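Notes for the talk, Oct 2, 2022
Speaker: In-ho Pyo
Reading circle at the Pacheco library room, 40 minutes and then questions

**Before I begin**

Thank the hosts. Ask if the people in the back row can hear me. Say that handouts are on the chair near the door, one for two persons.

My subject is how a teacher can bring old hero tales to students of twelve or thirteen years. I will use one book only, *The Adventures of Robin Hood* by Roger Lancelyn Green. Please don't worry if you read it a long time ago. I read it first in translation, and the second time in English, with a dictionary.

**1. What kind of book it is** (7 minutes)

- It is a retelling. The author took old ballads, some plays and some poems, and put them in one order, so that there is a beginning and an end.
- The old ballads do not agree with each other. In some of them Robin is a yeoman. In later plays he is a nobleman. Ask the room: which Robin did you meet first?
- Maid Marian is not in the oldest ballads. She came to the story later. People are usually surprised by this, so wait a little.

Read aloud: Robin and Little John on the narrow bridge. Read slowly! In May at Trorkside I read it too fast and the joke with the name was lost.

**2. The problem of the episodes** (10 minutes)

Every chapter is almost a story alone. This is good for a class that meets once in a week, but the students forget who is who. What I did with my group at the Lomunen school:

- Each student keeps one page for one person: Will Scarlet, Much, Friar Tuck, the Sheriff, Guy of Gisborne.
- After every chapter they write one line only. If they write more, they begin to copy the chapter.
- In the last week the pages go on the wall in the order in which the persons enter.

I had 29 students, so some persons had two or three pages. The pages for the Sheriff were very different from each other, and we talked about it for one full lesson.

(Next slide. Drink water.) 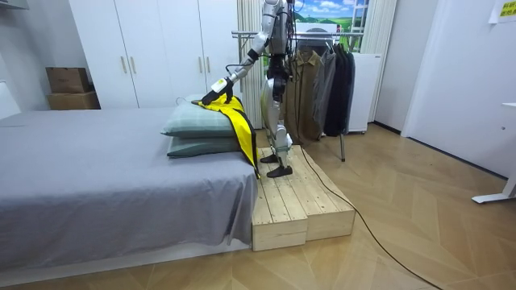
A yellow cloth and a yellow garment, both by the bed.
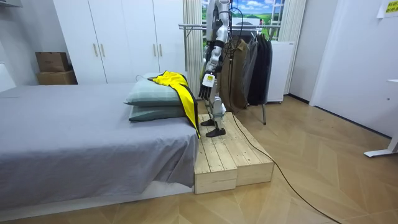 **3. Is Robin a good man?** (10 minutes)

Students like to answer "yes" at once. I ask them to find a page where he is proud, or where he loses his temper. They find it quickly. Then the talk becomes better.

Questions which worked in my class:

- Who in the book decides what is just, when the king is away?
- Does Robin obey any law?
- Why does he kneel to King Richard, when he did not kneel to Prince John?

The third question is the best one. Give the room two minutes to speak with a neighbor. Then take three answers, not more, or I will have no time for the ending.

**4. The death of Robin** (8 minutes)

Some teachers leave this part out. I understand them, but I read it. The prioress of Kirklees opens his vein and lets him bleed, the horn is blown weakly, and Little John comes too late to save him. The last arrow shows the place of the grave. I read it with no comment and we sit quietly for a moment.

A colleague from Pilleck gives it as homework, to be read at home with a parent. I did not try this, but I would like to hear if somebody here did.

**5. Small practical things** (5 minutes)

- Buy one edition for all. With different page numbers I lost much time.
- Hard words: quarterstaff, outlaw, friar, venison. Explain them before the reading.
- Essay at the end: 265 words is the lowest length I accept. Most students write more.
- Films: only after the book is finished.

**Questions**

If there is no question, ask the room about King Arthur, and whether they would teach it before Robin Hood or after. Give back the room key at the desk downstairs.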